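Clutidia
Teilnehmende gesucht: Erhebung zur Tischordnung in Privathaushalten

Clutidia untersucht im Auftrag des Haushaltswarenherstellers Okik, wie Ess- und Beistelltische in Wohnungen mit kleiner Küche genutzt werden. Gegenstand der Erhebung sind Tische, auf denen Getränkezubereitung, Vorräte und Stromversorgung auf einer gemeinsamen Fläche untergebracht sind. Für die zweite Erhebungswelle werden 200 Haushalte gesucht. In der ersten Welle wurden 278 Tische erfasst; diese Haushalte sind von einer erneuten Teilnahme ausgeschlossen.

Bewerbungsschluss: 1. März 2023

Gegenstand der Erhebung
Erfasst werden Standort und Abmessungen des Tisches, Art der Abdeckung (Tischdecke, Folie, Platte ohne Auflage), abgestellte Gefäße, verpackte Lebensmittel, Aufbewahrungshilfen wie Regaleinsätze und Körbe sowie Steckdosenleisten und Netzteile. Nicht erfasst werden Inhalte von Taschen, Schubladen und geschlossenen Behältern. Eine Bewertung der Ordnung oder der Sauberkeit findet nicht statt.

Teilnahmevoraussetzungen
- Mindestalter 18 Jahre, Hauptwohnsitz an der angegebenen Adresse
- ein Tisch, der an mindestens einer Seite an der Wand steht und täglich genutzt wird
- mindestens eine Steckdosenleiste auf dem Tisch oder in unmittelbarer Nähe
- Haushaltsgröße 1 bis 5 Personen
- kein Umzug und keine Renovierung im Erhebungszeitraum geplant

Wohngemeinschaften können teilnehmen, wenn alle Mitbewohnerinnen und Mitbewohner schriftlich zustimmen. Gewerblich genutzte Räume sind ausgeschlossen. Pro Haushalt wird ein Tisch aufgenommen.

Ablauf
Die Erhebung besteht aus einem Hausbesuch und einem Protokollteil. Beim Hausbesuch wird der Bestand auf dem Tisch aufgenommen und fotografiert. Der Tisch ist dafür nicht aufzuräumen. Anschließend führen die Teilnehmenden fünf Tage lang ein Protokoll in der Anwendung Jamska. Einzutragen ist jeder Gegenstand, der auf dem Tisch hinzukommt, entfernt oder dauerhaft umgestellt wird. Kurzzeitiges Anheben, etwa zum Einschenken oder Abwischen, wird nicht protokolliert. Am Ende steht ein Telefoninterview zu Griffwegen, Stellflächen und Kabelführung.

Für die Aufnahme gelten zwei Zonen. Zone A ist die Wandseite mit Regaleinsätzen, Kannen und Stromversorgung, Zone B die vordere, zum Sitzen und Essen genutzte Fläche. Gegenstände auf der Grenze werden der Zone zugeordnet, in der der größere Teil der Standfläche liegt. Verpackte Ware wird als eine Einheit geführt, auch wenn sie mehrere Stücke enthält. Gegenstände auf einem Regaleinsatz erhalten zusätzlich die Angabe der Ebene.

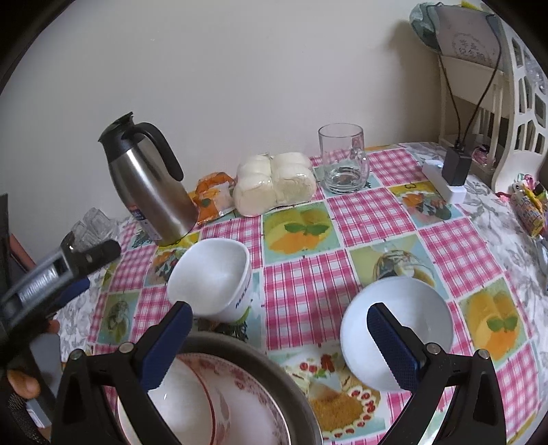 Zone A: Isolierkanne, verpackte Lebensmittel, Glasbecher mit Henkel, Steckdosenleiste und Kunststoffregal auf gemusterter Tischdecke.

Aufwandsentschädigung
Die Teilnehmenden erhalten nach Abschluss aller Teile wahlweise eine Überweisung oder einen Warengutschein des Auftraggebers. Die Höhe richtet sich nach der Vollständigkeit des Protokolls und wird vor Beginn schriftlich mitgeteilt. Bei vorzeitigem Abbruch wird der Hausbesuch gesondert vergütet.

Datenschutz
Aufnahmen werden vor der Auswertung auf lesbare Namen, Adressen und Dokumente geprüft und gegebenenfalls geschwärzt. Die Auswertung erfolgt pseudonymisiert durch das Büro Amissah. Die Einwilligung kann jederzeit ohne Angabe von Gründen widerrufen werden. Originalaufnahmen werden im November gelöscht.

Bewerbung
Interessierte Haushalte reichen das Teilnahmeformular über die Projektseite von Clutidia ein. Anzugeben sind Postleitzahl, Haushaltsgröße, Tischmaße in Zentimetern und die Art der Tischabdeckung. Fotos sind der Bewerbung nicht beizufügen. Zusagen werden schriftlich versandt und enthalten einen Terminvorschlag für den Hausbesuch.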